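Open day at Grinar, Friday afternoon

Posted 18 May 2018 by Tâm Lục

I signed up for the Grinar open day through work and got the 2 p.m. group. There were nine of us. We left our bags at the desk, put on visitor badges and went straight to the handling lab, where Cheng-en Lui had a robot arm set up at a table.

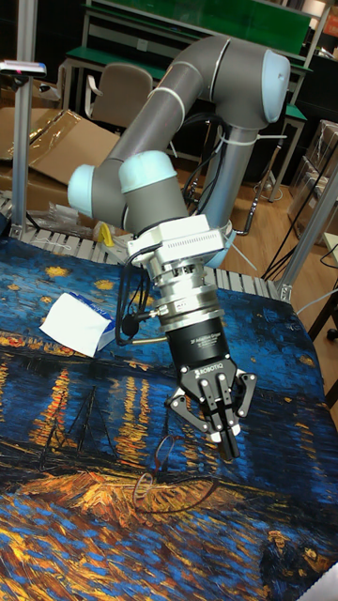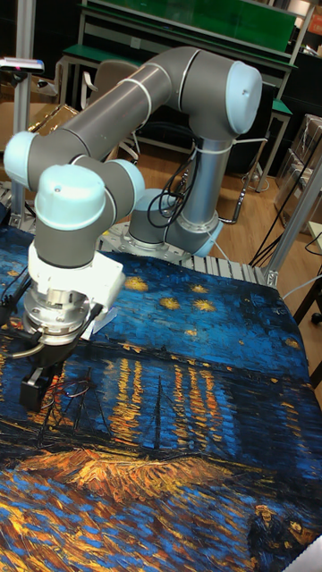 The arm over the Starry Night cloth, with the gripper pointed down at the table in both shots.

The lab is working on picking up everyday objects. Eyeglasses are hard, Lui told us, as the lenses are clear and the frames are thin. A patterned cloth makes it harder for the vision software to tell where an object ends. They have logged 569 attempts on this cloth, and 61 of those were with glasses.

The gripper is a two-finger model with pale pads on the tips. I asked about changing the pads. Lui said it takes a few minutes, and that they would like to try a softer set in August.

After that we walked over to the Yang building for the packing line - not running that day, so we got slides. The talk went on for over an hour and I would have traded half of it for more time in the lab.

Coffee was free. Parking was not, and the lot behind the Yang building fills up by noon. The next open day is at Imasance, and you have to register by email. Bring photo ID.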